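Print this page | E-mail this page
Last updated: 2026-02-05

Lomunby Saleroom – minutes of the monthly planning meeting

Present: Aldana Godoy (chair), Yamila Bustos (minutes), the cataloguing staff and the two porters. Apologies were received from the accounts office.

1. Minutes of the previous meeting
The minutes were read and accepted with one correction. The storage charge for uncollected lots begins after 30 days, and not after 40 as was written.

2. Result of the January sale
Aldana Godoy reported that the January sale had 1,157 registered bidders, which is more than for the autumn sale. 62 lots stayed unsold. Most of them were dark wardrobes and framed prints. It was agreed to contact the sellers and offer them one more sale with a lower reserve, or collection at their own cost. The Pasow estate has already answered and prefers collection.

3. Bidding website
Several bidders complained that the closing time of a lot was extended but their screen did not show it. Ullent, who run the website for us, have confirmed the fault and promise a repair before the next sale. Yamila Bustos asked that we put a notice on the first page until the repair is made. Agreed. The text of the notice will be short and will not mention Ullent by name.

4. Buyer's premium
There was a long discussion. One cataloguer is of the opinion that the premium should be the same for all lots, as small buyers find the present table difficult to understand. The chair would like to see figures first. No decision was taken. The item comes back at the next meeting.

5. Biswas consignment
The Biswas family has sent the contents of a dining room and kitchen. The larger furniture is already measured. The tableware and linen are still in boxes and the list from the family is not complete – it stops in the middle of the second box. Yamila Bustos will telephone them for the rest.

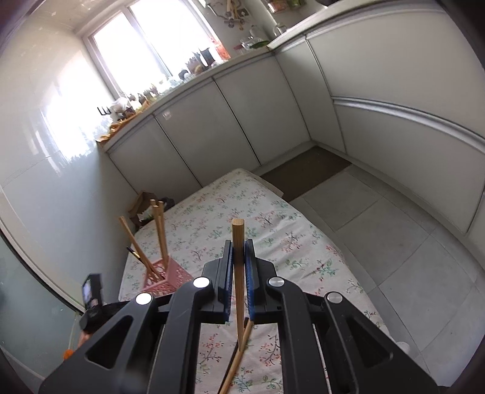 6. Cataloguing of small lots
The meeting discussed how household goods of low value should be grouped, so that fewer lots close at one pound. Kitchen items will be sold by the box, and textiles separately. It was noted that descriptions are often too poor: "tablecloth" tells the buyer very little, while "off-white cloth with small sprigs, green leaves and coral-red blossoms" can be found by a search. Wooden chopsticks should be entered by their own name and not under "various cutlery". The porters asked for stronger boxes, and 40 will be ordered.

7. Collection days
The side door will be used for collection of small lots, the yard for furniture. Buyers must show the paid invoice, printed or on the telephone.

8. Any other business
The heating in the viewing room is again too weak. Aldana Godoy will write to the landlord.

The date of the next meeting will be sent by e-mail.

Minutes taken by Yamila Bustos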